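Section 4: Setting up your sorting table and basket

Now that your Proson tabletop is fixed to its legs and you have given it a wipe, you can turn to the part most people enjoy more, which is arranging it. A little time spent here saves a great deal of fishing about later on, so do put the kettle on first if you like. Keep the small bag of parts from Section 3 within reach, as you will want the felt pads from it.

4.1 Choosing where the basket goes

1. Stand or sit where you mean to work and rest both forearms on the table. The space they cover is your working area, and it wants to stay clear.

2. Reach out with your less busy hand until your arm is comfortably stretched. Wherever your fingers land is a good spot for the basket.

3. Put the basket down there with one of its slotted sides towards you, so that you can glance through and see what is left without lifting everything out.

4. Try a few pretend reaches, in and out. If you find yourself leaning, bring it nearer and try again.

Note: The tabletop is 66 cm deep. If you have bought the narrow Liston top instead, the basket may sit better beside the table, on a stool or trolley of a similar height.

The basket can stand on the tabletop or right up against it, whichever suits the job. We find that a plain, uncluttered surface makes small things much easier to spot, particularly dark ones, and that a basket kept to one side leaves room to spread things out properly. 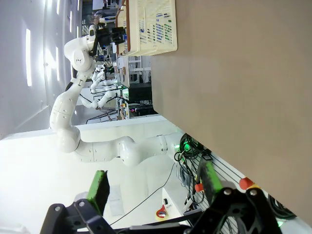 If several people share the table, agree on one place for the basket and stick to it. It sounds fussy, we know, but hands learn a position very quickly and they do get cross when it moves!

4.2 Filling the basket

1. Empty everything out on to the tabletop and shake the basket over a bin. Crumbs and dust like to gather in the corners.

2. Lay the larger pieces in first, flat along the bottom.

3. Add the smaller pieces on top, keeping like with like as far as you can. Sorting by colour is quick and perfectly good enough for everyday use.

4. Put anything narrow enough to slip through the slots into a pouch or a lidded tub before it goes in.

5. Stop filling a little below the rim, so nothing rolls off when the basket is moved.

CAUTION: Do not store blades, needles or anything else sharp loose in the basket. Points can poke out through the slots and catch your fingers.

4.3 Looking after the tabletop

1. Stick the felt pads under anything that will be slid about often. Lift the basket to move it, even for short distances, as grit trapped underneath will mark a matte finish.

2. Wipe the surface with a soft damp cloth and dry it straight away. Avoid scouring creams, which leave shiny patches.

3. Check the leg bolts after the first month and then every November, or whenever the table begins to wobble.

Spare felt pads are part number 2962 and come from Plilirness, as do replacement bolts.

Revised 1 May 2022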